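发件人：小芹
收件人：居家自动化爱好者邮件列表
主题：回复：有人去了 Fletgate 的开放日吗？
日期：4月1日

各位好，

先声明，今天这个日子发信容易被当成开玩笑，但我下面写的都是真的，我真去了，腿到现在还酸着呢。

老魏在上一封里写道：

> 列表里住得近的朋友，有没有谁去了 Fletgate 的开放日？我本来报了名，
> 临时要出差，只好把名额退了。想打听几件事：
> 一、样板客房那边让不让观众靠近看？去年十月那次拉了绳子，离得老远，
> 什么都看不清。
> 二、他们说的“床头柜整理”到底做到什么程度了？是固定位置抓固定东西，
> 还是随便摆都行？
> 三、遥操作的部分能不能上手试？
> 四、停车方便吗？我丈母娘也想去看看，她腿脚不太好。
> 谁去了麻烦写两句，长短都行，先谢过。
> 老魏

老魏，我去啦！你退掉的那个名额说不定就是我捡的，因为我是前一天晚上十一点多刷网页才刷出来的，高兴得差点把猫吓着。

我尽量按你的顺序答，不过我这人写信爱跑题，你多担待。

先说第四条，停车。园区里头不让停，要停在 Flundwood 那栋楼后面，再走一段上坡路。坡不算陡，可是铺的是碎石子，你丈母娘要是去，最好让人先把她送到门口。门口有接驳的小电瓶车，但是我去的时候司机吃饭去了，等了半天没等来，我就自己走上去了。厕所在一楼，二楼没有，这个也跟老人家说一声。

签到的桌子上发胸牌，顺便发一张纸，印着当天的时间表。别太信那张纸。上面写上午是讲解，下午是演示，结果讲解的人讲到兴头上收不住，演示往后推了好久，有几位带孩子的等不及就走了，挺可惜的。

讲解的是 Anselmo Batista，他在 Maldonado 那边负责客房项目，这次是过来合办的。他中文说得很溜，就是数字一激动会切回葡萄牙语，旁边的同事得给他翻译回来。他花了好长时间讲数据：这一季他们在样板客房里录了 3362 段操作，剔掉 793 段不能用的，剩下的才拿去训练。我问剔掉的都是什么毛病，他说最多的是操作员中途改主意，手伸出去了又缩回来，这种片段人看着没什么，机器学了就会犹豫。我觉得这个说法特别有意思，回来的路上一直在想，我自己收拾屋子不就老这样嘛，拿起一样东西，又放下，转身去干别的了。

第一条，能不能靠近。能！今年没有拉绳子，地上贴了胶带，胶带外面随便站，一次放一小拨人进房间。房间就是照着普通酒店客房布置的，有床有床头那一套，他们特意没有弄成实验室的样子。我排在第二拨，站的位置正好在侧面，看得很清楚。缺点是房间小，人一多就闷，而且后面的人会不停地问“轮到我们了吗”。

还有一点，机械臂比我以为的安静。我家那台扫地机都比它吵（我家那台也确实该换轮子了，这个另开一封信再请教大家）。

第二条你问得最要紧，我多写点。

他们把任务叫做“床边小件”，就是客人放在床边小桌上的那些零碎，遥控器啊，卡片啊，这一类扁的、小的、滑的。Anselmo 说大件其实好办，枕头、毛巾抓歪一点也不要紧，最难对付的恰恰是扁平的小东西，贴着桌面，夹爪没有地方下手。他们试过吸盘，遇到有按键的表面就漏气；后来又回到两指夹爪，靠先碰一下边，把东西推出一点角度，再夹起来。

至于是不是固定位置，照他的说法，桌子的位置是固定的，桌上的东西可以随便摆，但是不能叠在一起。有个观众提出想自己摆，工作人员很大方地让他摆了。他故意把一个东西斜着搁在桌边上，机械臂过去碰了一下，没夹住，退回来又试了一次，第二次夹起来了，屋里的人都鼓掌，我也跟着鼓了。后面一拨出来的人告诉我，他们那次掉了一个在地上，工作人员弯腰捡起来重新开始，也没遮掩什么。我反而因为这个更信他们了，以前看过一些演示，全程顺得像放录像一样，总让人心里嘀咕。

速度嘛，慢。真的慢，你别抱太大期望。我妈收拾一张床头桌要不了一分钟，它收拾完我都换了好几次脚了。Anselmo 自己也承认，他说现在先求稳，快是后面的事。另外光线也有讲究，窗帘他们一直不让拉开，说太阳直射进来以后桌面反光，识别会变差。我问那真到了酒店里怎么办，他笑了笑，说这正是下一季要录的。

第三条，遥操作能试，不过要另外登记，而且只给 2 个时段，我到的时候早就满了。我赖在旁边看别人玩了一会儿。用的是 Lesent 的手柄，样子有点像一副小号的机械臂，你手上怎么动它就怎么动。有位阿姨上手特别快，据说是做裁缝的，手稳得不得了，反倒是几个自称天天打游戏的小伙子老是夹空。我要是你，下次就一开门直奔登记台，讲解什么的先别管，讲义网上反正会放。

对了，说到费用，参观不收钱，但是有一个纪念套件，小舵机加支架，卖 3000 台币，我摸了半天没舍得买。有没有谁买了？做工看着还行，说明书只有英文。要是列表里有人买了，能不能把支架的孔距量一下告诉我，我想看看能不能跟我去年那批旧舵机配上。

吃的就别指望了，自动贩卖机里只剩无糖乌龙茶，旁边的便利店要走到坡底下。自己带个饭团最稳当。

还漏了一件事，现场能不能拍照。可以拍，客房里头不让开闪光灯，另外操作员的脸他们希望大家别往网上贴。我拍了一大堆，多半糊了，挑了一张还能看的附在信末。想要其余的单独写信给我，别回到列表里来，上次有人往列表里塞了一堆大附件，管理员念叨了好几天。

下一次开放日他们说要等到秋天，具体哪天没讲，报名还是走原来那个页面。老魏你要是去，叫上我，我还想再看一遍，看看它快了没有。顺便把你丈母娘也带上，我来扶她走那段坡！

最后，信尾照老规矩，把上次大家在列表里问的问题挑一个答了。

小芹 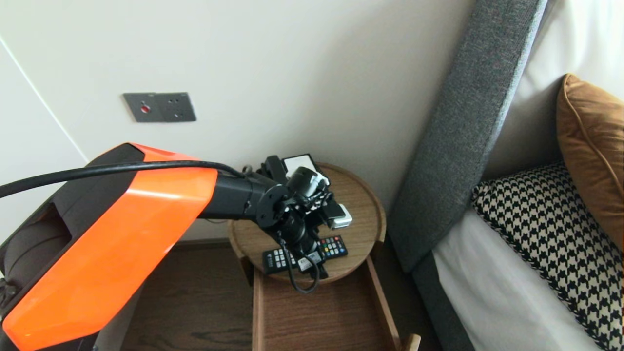 问：训练夹爪抓扁平小件，录制的时候操作员最该注意什么？

答：动作要一气呵成。按 Anselmo 在讲解里的说法，手伸出去之前就想好先碰哪条边、往哪个方向推，中途别改主意；要是改了，就整段作废重录，别想着剪一剪接着用。物件的朝向每段换一换，桌子的位置保持不动。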